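Ticket: Arkel label queue stalls after import from Gouveia
Status: Resolved, monitoring
Priority: 2
Site: Perngate
Component: Print spooler / CSV import

Problem as reported

Shelf labels sent from the Gouveia stock system to the Arkel print server stop printing partway through a large batch. The queue shows "Active" but no labels come out. Restarting the printer does nothing. Restarting the spooler service clears the queue and loses the remaining jobs, so the batch has to be exported again from the start.

Steps to reproduce

1. Export the full price change file from Gouveia (3,000 rows in the test case).
2. Drop the file in the watched import folder on the print server.
3. Wait for the queue to fill.
4. Printing stops at a different row each time. Small files of up to 100 rows print normally.

First checks

Cable, label stock and ribbon all fine. Test page prints from the printer's own menu. Disk space on the print server is not an issue. Firmware matches the other printers at Perngate, which take the same file without stopping — they are fed from the older server, however, so the comparison only rules out the printer model.

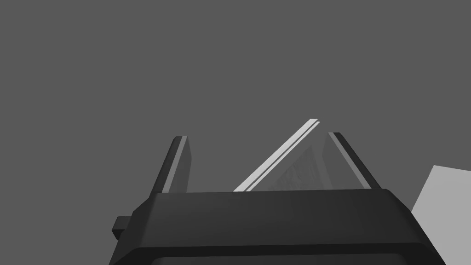
Moved the printer to a different switch port. No change. Swapped its address with that of a known good unit. The stall stayed with the server, not the printer. Network put aside at this point.

Log review

The import log shows each row accepted. The spooler log shows the following shortly before every stall:

WARN worker pool exhausted, job deferred
WARN worker pool exhausted, job deferred
INFO retry scheduled

The retry never runs. The pool is set to 4 workers, the installer default. Each worker opens a lookup to the Nametti item database to fetch the product thumbnail and unit size. If a lookup gets no reply, the worker holds its slot with no timeout. Four dead lookups and the pool is full.

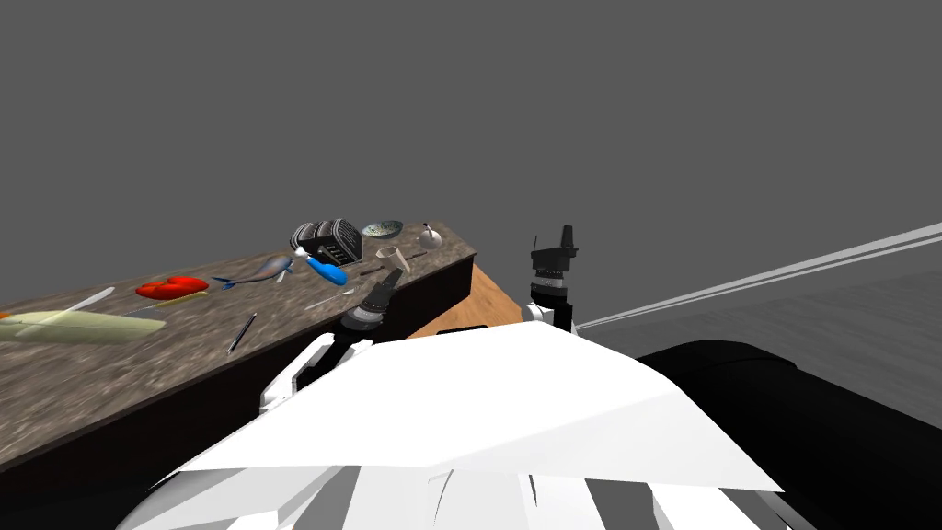
Store Systems Support, Perngate
Second-line queue

Lookup failures were traced to item records where the thumbnail path still points at the file share retired in March. The label template does not print the thumbnail. It is requested anyway whenever the field is present in the template header, even when hidden.

Fix applied

1. Removed the hidden thumbnail field from the shelf label template and republished it.
2. Set lookup_timeout to 40 seconds. The value was blank, which the server reads as "wait forever".
3. Left the worker pool at 4. Raising it would only have delayed the stall.
4. Cleared the deferred jobs and restarted the spooler once.

Re-ran the 3,000-row file. All labels printed. No pool warnings in the log. Ran it again with two other imports in the queue — same result.

Still open

The bad thumbnail paths in Nametti have not been corrected. The kitchen and tableware groups are the worst affected. They do not block printing now, but the product page preview will load slowly until the paths are updated. Separate ticket raised with the item data team.
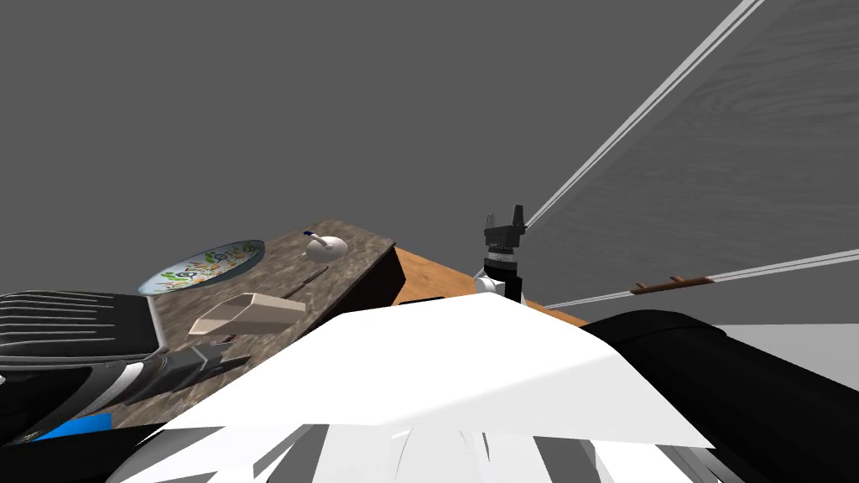

Patterned plate and small white item on a marble-textured tabletop.

Notes for anyone picking this up again

Check the timeout value after any Arkel update. The installer rewrites the config file and leaves the field blank. A copy of the working config is saved next to the original with the extension .good.

Do not restart the spooler with jobs pending. Pause the import folder first, let the active workers finish, then restart.

Reporter confirmed normal printing at 16:20. Ticket stays in monitoring until the next full price change has gone through.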